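Telta Space Knight Figure, 1,226 Shares

I wasn't going to buy another space toy (the shelf is full!), but this six-inch captain from Tangen got me. The paint on the helmet is super clean, the cape is real cloth, and the elbows hold a pose. My one gripe is the sword, which pops out of his hand constantly. Still, I'd buy him again for the face alone.
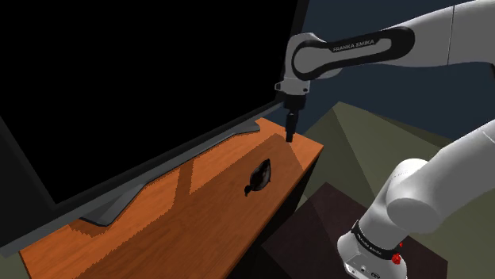 Robot arm over an orange wooden tabletop

82 comments
© Veronika Bárány | Contact | Back to top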